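Dolevora Lists > Desk and Home > Archive > Thread view

Print this message | E-mail this message

Subject: Re: Where do the headphones go? (and the three pegs question)
From: Raed Obeidat
To: desk-and-home list
Date: 2023-09-20

Dear Joelle, dear all,

Thank you for your message. I wanted to reply the same evening, but I write slowly in English and I prefer to check what I say. I keep Joelle's text first, so that those who did not receive it can follow.

Joelle Twal wrote:
> Hello list,
> I have moved to a smaller desk and I have no more place for
> my headphones. They are the big kind, which go over the ears.
> Until now I put them on top of the monitor, but the new one is
> too thin and they fall behind it. In the drawer the cable of the
> charger goes around them every time.
>
> Severino told me to buy a hook which is screwed under the
> table top. My table is rented with the apartment and I cannot
> make holes in it. In the shop I saw a wooden stand with little
> branches, made for cups I think. Is it stupid to use this for
> headphones? Will it fall? And will the peg make a mark
> in the soft part of the band? I would like to hear from
> somebody who has tried it before I spend the money.
>
> Second question, if I may. Do you put a cloth on the desk
> or leave it bare? Mine has many scratches.
>
> Joelle

It is not stupid at all. I have used a wooden stand of this type since last November, and I would buy it again. I will answer in the order of your questions, and then add some things I learned by doing them wrong the first time.

First, will it fall. This depends on the base much more than on the height. When you are in the shop, please put the stand on a flat shelf and push the top gently with one finger. If it rocks and comes back, good. If the base lifts easily, leave it there. The first stand I bought had a thin base and a tall post, and it fell each time I opened the window. I gave it to my sister, who hangs necklaces on it. You can also weigh the two things, as I did on the kitchen scale: my present stand is 541 grams and the headphones are 32 grams less than that. I would not go to a stand that is lighter than the headphones, although I know that Jad does it and has no trouble.

Please check also that the post is firmly fixed in the base. On mine it leaned a little when it came. I wrote to the seller, a small workshop called Awad, and they answered politely that it is glued by hand and that a small lean is normal. I was not fully happy with this answer, but I have stopped seeing it.

Second, the mark in the band. Yes, it can happen, if all the weight is on one thin peg during many days. What helps is simple. I turn the headphones around when I hang them, one day in one direction and the next day in the other. Jihad Saliba wrote here in the spring that he puts a piece of felt around the peg with a little thread, and I think this is a better solution for people who forget, as I do. Do not use a rubber band in place of the felt. I tried, and after the summer it was sticky and I had to clean the wood with alcohol.

Now the cloth. I am for the cloth. My wife chose ours, gray with a white grid, and I was against it at first because I thought it would look like a school notebook. Now I find it useful. Light wood on gray is pleasant for the eyes, and black headphones on it are easy to find when I am in a hurry. 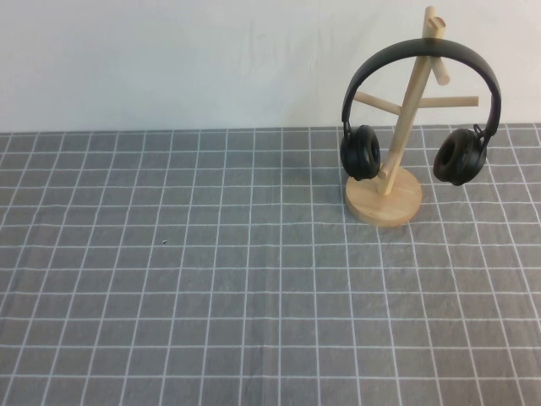
HOW I ARRANGE IT

Keep the stand on the side of the hand you do not write with, if the room allows it. Then your sleeve does not catch it. I do not have this choice, the wall socket is on the wrong side, so I moved the stand back toward the wall until my elbow could not reach it.

Pull the cloth flat before you put the stand on it. A fold under a round base makes it unsteady, even a small fold. I iron the cloth when I have the patience, and otherwise I spray a little water and smooth it with the hand, and leave it until morning.

Buy the cloth longer than the desk. My desk is 1160 mm wide, and I first bought a cloth of exactly this size, which came out of the wash too short. The second one hangs over on both sides and I am satisfied with it.

Do not hang other things on the free pegs only because they are free. I began with a key ring, then came a bag, then a scarf, and in two weeks I could not take the headphones without removing everything. If you need a place for keys, a small dish near the door is better.

Dust: a dry brush, the soft kind for painting. A wet cloth raises the grain of the wood if there is no varnish on it. I do not know if mine has varnish. The label did not say, so I stay with the brush.

About the hook which Severino Lorente suggests, I do not want to start the discussion again. He is right that it leaves the table free. But for a rented table there is also the type with a clamp, and Pollgate had one in their shop on the ring road. I looked at it and I did not like that the clamp has no soft pad. If you buy it, put a piece of cork between.

One more remark about the price, as you mention money. The stands sold for headphones cost more than the ones sold for cups, and I could not find a difference except that the peg is sometimes thicker. The Sketier catalog has both kinds, the headphone one is on page 577 of the large edition. I do not recommend to order without holding it in the hand, but the measurements printed there are good, and you can compare them with the width of your band. Please measure the band on the inside.

I have one question in return, for anybody. The pegs of my stand are quite smooth, and when I hang the headphones too quickly they slide. Has somebody sanded the peg a little to make it rough, and did it damage the band later? I have fine paper at home but I hesitate.

Joelle, if you are near us before you decide, you are welcome to come and try mine with your own headphones. Bring also the charger cable, I have a clip for it which I do not use.

With kind regards,
Raed Obeidat

Print this message | E-mail this message

This site uses cookies to remember your list settings. By continuing to read the archive you accept their use.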